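Everyday Carry > Bags & Totes

Apr 2, 2019 | By Tomoyo Ikeda

I've been dragging the Dreltix day tote around since September and I'm finally ready to say it: I like it a lot, and I still wouldn't pay full price! It was $86 when I bought mine (ouch), and for that money I want a shoulder strap that doesn't slide off every time I reach for my bus pass.

The good stuff first. It swallows a lunch box, a sweater and a library book, and it stands up by itself on the train floor. I'm also a sucker for a zipped section inside a bag, so my keys aren't rolling around with the gum wrappers. 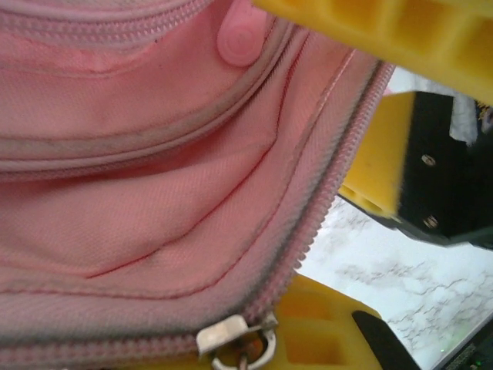 Restrepo wrote in to say the strap gets better after a month or two, once the webbing softens, and that a knot near the buckle does the trick until then. I tried the knot. It helps, but it digs in when the bag is heavy, and mine is always heavy. I'd wait for a sale and grab one then.

186 shares | 9 comments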